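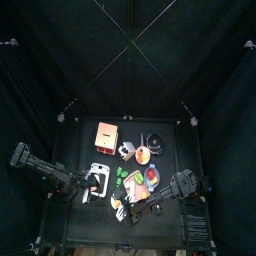

Adjunto 1. Mesa 4, vista general con la bandeja blanca a la izquierda.

Incidencia 3131
Asunto: la bandeja se desplaza sobre el tablero
Ubicación: Stoststead, mesa 4
Proveedor del mobiliario: Goicoechea
Prioridad: media
Estado: resuelta, en observación

Descripción inicial
La bandeja blanca de centro abierto no mantiene la posición durante el turno. Se coloca a escuadra con el borde delantero y al final de la mañana aparece girada. El giro se produce siempre hacia el mismo lado. Con otra bandeja del mismo lote ocurre lo mismo. En la mesa 3 no se reproduce.

Datos de la mesa
Tablero rectangular negro, fondo útil de 600 mm, ancho de 900 mm. Cerramiento de tela oscura por los laterales y por detrás. Herrajes en las cuatro esquinas. Conector doble en el centro del borde trasero y un clip a cada lado.

Comprobación 1: nivel
Nivel de burbuja sobre el tablero, en sentido longitudinal y transversal. Desviación apreciable hacia la esquina delantera izquierda. Se reajusta la pata correspondiente y se repite la medida: correcto. La bandeja sigue girando, aunque menos.

Comprobación 2: herrajes
Se revisa el apriete de las cuatro esquinas. El herraje blanco delantero izquierdo tenía holgura, los otros tres no. Apretado con llave manual. No se sustituye. Se pide a Goicoechea la referencia del recambio por si vuelve a aflojarse.

Comprobación 3: superficie
Limpieza del tablero con paño y alcohol isopropílico. El paño sale con residuo en la zona de la bandeja. Según el registro de limpieza, la semana anterior se aplicó el abrillantador Prunduseo en esta mesa y no en la mesa 3. El producto deja película y no está indicado para superficies de apoyo.

Comprobación 4: cortinas
Se descarta que la tela roce la bandeja. El paño trasero cuelga con algunos pliegues leves y no alcanza la zona de trabajo. Sin acción.

Causa
Combinación de película de abrillantador y desnivel del tablero. La holgura del herraje pudo contribuir, sin confirmar.

Acciones realizadas
Retirada completa del residuo, dos pasadas.
Nivelación y apriete.
Cuatro topes adhesivos Grorkus bajo el marco de la bandeja, uno por esquina. No tapar el cuadrado negro con marcas del borde superior al manipularla.

Seguimiento
Jueves, 9:00. Bandeja alineada con la marca de referencia.
Jueves, 14:00. Sin desplazamiento medible.

Pendiente
Retirar el abrillantador del carro de limpieza de la sala. Respuesta de Goicoechea sobre el herraje. Si al cierre de marzo no hay reaparición, cerrar la incidencia sin más trámite.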